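4.2 Recording examples in simulation
Thursday | Celeste Nogueira
2 shares | 0 comments

This section covers recording grasp examples in the Clenora scene for the Watard learning system. The target count is 40 accepted episodes per object.

1. Load the scene and reset the arm.
2. Set the episode limit to 396 steps.
3. Bring the open gripper to the object with one fingertip on each side. Do not close the fingers until both stand clear of it.

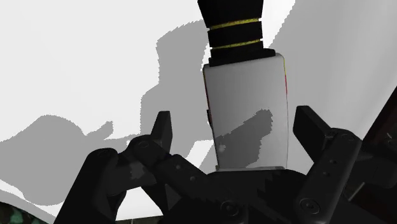 4. Start recording before the fingers close. An episode that begins after contact is rejected at import.
5. Close, pause for 2 seconds, then lift – keep the wrist speed setting at or below 100.

Note: Shadows with stepped edges come from the renderer. Leave shadow settings unchanged between episodes.

Caution: Do not edit joint values by hand in a saved episode.

6. Check the wide view before accepting. The gripper must be closed on the object and the object held above the surface.

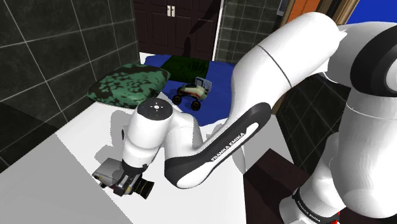
7. Save the episode and reset the scene.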